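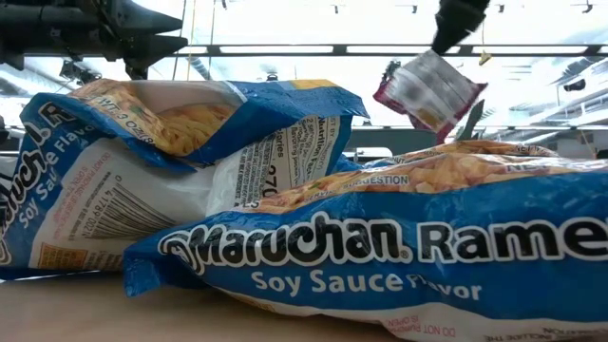
Maeve Fitzgerald
Project Lead, Prilon Handling Code, Prulex

Progress report to the Zeman Fund
March 4, 2018

Dear all,

Thank you, first of all, for your patience over the winter, and for the very kind note that came with the second payment, which went up on the kitchen noticeboard and has stayed there. You asked for something a bit fuller than the last report, with less about equipment and more about how the code itself is coming along, and I'm more than happy to oblige (those who know me will be bracing themselves for the length).

Where the code has got to

When we applied to you, Prilon was a folder of notes on how a shared workshop ought to run its robot arms when the things being handled are ordinary shop goods: packets, sachets, tubs, bins. The bigger safety standards tell you a great deal about guarding and stopping and who may stand where, and we follow them and have no wish to rewrite them. What they leave to each workshop is the daily housekeeping, such as what may go on the bench, who checks the gripper tips, what gets written down when a pick goes wrong and who reads it later. That is the gap we said we'd fill, and the draft is now in its fifth version. It has grown up a good deal along the way.

The present draft has 5 parts: preparing the bench, choosing and looking after objects, running the arm, keeping records, and clearing up. Clearing up was added at the request of our colleagues at Plosine, who have been trying the drafts on their own benches and sending back very frank remarks in the margins. I'm grateful for every one of them, even the one that just said "no".

Objects on the bench

This is the part that has changed most. Our early wording said that objects should be "representative and in good condition", and everybody nodded at it until we tried to apply it to a packet of noodles. A sealed packet of Maruchan Ramen and a torn, folded one are very different things to a gripper, and both are perfectly representative of what turns up in somebody's kitchen. The seasoning sachet is a different matter again, being small and slippery-looking and best taken by a corner or an edge, where there is very little to get hold of.

So the rule now asks for the condition of each object to be declared. The person setting up the bench writes down whether a package is sealed, opened or damaged, and whether anything that came inside it is being handled separately. There is a line for the flavour or variety too, which caused some laughter at the first workshop. It earned its keep when we came to compare records from different days and found that "noodles, blue" and "noodles, soy" had been entered as two separate objects.

We have also settled the question of food. Anything edible that has been opened for bench work is treated as bench stock from then on. It gets a bench label at the end of the session, it lives with the bench stock, and it does not go back to the kitchen under any circumstances. We had wanted to ban opened food altogether, and Plosine talked us out of it. Their argument was that a code which forbids the awkward objects will simply be ignored by the people who need to work with them, and I think they were right.

Grippers and the checks before a run

The draft asks for a look at both fingers of the gripper before every session, and again after any contact with the bench. The check is short and is written as follows in the current version:

Look at the tips for nicks, residue or anything stuck to them.
Open and close the gripper fully with nothing between the fingers.
Confirm that cables near the arm hang or lie clear of its path.
Say out loud that the arm is about to move, and wait for a reply from anyone within reach of it.
Note the time and your initials.

The spoken warning was the one I expected people to drop first, and it's the one they have kept best. The initials are another story. We found plenty of sheets with a time and no name, and in the next draft the initials will come first on the line, which we hope will help. If it doesn't, we'll think again in June.

I should mention cables while I'm here. Wording such as "tidy" means something different to each person who reads it, and in a room with more than one arm in it that can lead to quite heated conversations. The draft now says that a cable on the floor must have a route agreed before the session and sketched on the bench plan. The plan needn't be beautiful. Mine certainly aren't.

Records

Over the period we read through 965 session records from our own benches and Plosine's, all of them by hand, with a great deal of tea. I won't pretend it was quick, but I'd do it again. We learned that people are good at writing down a dropped object and much less good at writing down a near miss, or a pick that succeeded in a way that made them wince. The form offered a box for "success" and a box for "failure", and so that was what we got.

The new form has a third box, "completed, with concern", and a space underneath it for a sentence in the person's own words. We trialled it with both teams and the sentences are wonderful: plain, useful and occasionally a bit rude about the bins. Several have already gone into the guidance notes almost word for word, with permission from the people who wrote them.

We also had a long discussion about who should read these records. My own feeling was that I should, and I was gently told that this would make me the bottleneck, which was fair. Under the current draft the person running the next session reads the last session's sheet before switching anything on, and signs to say so. I see a sample of them.

Bins, shelves and the rest of the room

You may remember from your visit that the workshop is one big open floor, with benches, shelving and arms all sharing it, and that the storage was something of a free-for-all. The draft now gives storage a section to itself. Coloured bins are a help only if the colour means the same thing to everybody, and at the time of your visit it plainly didn't, so the code asks each workshop to write its colours down and put the list where it can be read from the bench. We have deliberately left the choice of colours to the workshop.

A bin that is in use as an object for the arm is now treated separately from a bin used for storage, even when the two are the same make and shape. It sounds fussy, I know! But handles and rims get worn by repeated gripping, and a worn handle is not what you want when you are carrying something heavy across a concrete floor.

The same section deals with props, by which we mean anything placed on or near the bench to make it more like a home or an office. Artificial plants are welcome. The draft asks that props go on the bench plan with everything else, and that nobody moves them in the middle of a session for the sake of a clearer view. 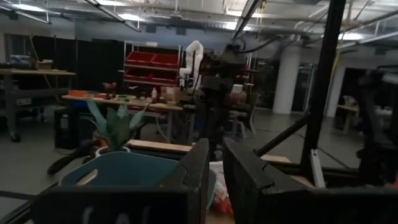 Money and time

We are underspent by £3,470, nearly all of it from the travel line, as Plosine came to us more often than we went to them. With your agreement I would like to move that sum to the printing and design of the bench cards, which were costed rather hopefully in the original bid. A revised budget sheet is attached separately, and I'm very glad to talk it through on the phone if that's easier.

On time, we are around 2 weeks behind where I said we'd be. The delay comes from the record reading, and I don't expect it to get any longer.

What comes next

The sixth draft will go to both teams this spring, with the new form, the reordered check sheet and the storage section in full. After that we'd like to send it to a few workshops who have had nothing to do with writing it, and ask them to run their benches by it without any help from us. I'm a little nervous about that and also rather looking forward to it. We will report on the results in June.

There is one matter on which I'd welcome your advice. Some of our readers at Plosine feel the code should say "must" throughout, and others would prefer "should" everywhere except where someone might get hurt. I lean towards the second, but you have seen many more of these documents than I have, and a word from you before the sixth draft goes out would be much appreciated.

With thanks and very best wishes from all of us at Prulex,

Maeve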